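Kaffee aus der Roboterhand: Wie Brendener seine Betriebsgastronomie umstellt

Seit Mai erprobt das Unternehmen Brendener in der Kantine seines Stammwerks ein zweihändiges Robotersystem des Anbieters Iketero. Es übernimmt die Getränkeausgabe in der Frühschicht, die bislang mit 4 Beschäftigten besetzt war. Stellen sollen nach Angaben der Geschäftsführung nicht entfallen. Eine Betriebsvereinbarung sichert den Betroffenen die bisherige Eingruppierung zu.

Die Anlage arbeitet an einer Kaffeemaschine mit handelsüblichen Gläsern. An Spitzentagen werden im Werk 789 Heißgetränke ausgegeben.

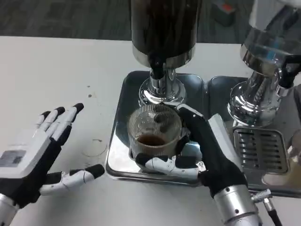
Entlastet fühle sie sich vor allem zwischen sechs und acht Uhr, berichtet Perla Manríquez, doch das kurze Gespräch an der Theke fehle ihr, und den Gästen wohl auch.

Der Betriebsrat verlangt deshalb, dass die Ausgabe am Nachmittag in menschlicher Hand bleibt. Für die Bedienung und Reinigung der Anlage sind Schulungen von je 44 Stunden vorgesehen. Über den Einsatz am Standort Virketska wird nach Abschluss der Erprobung entschieden.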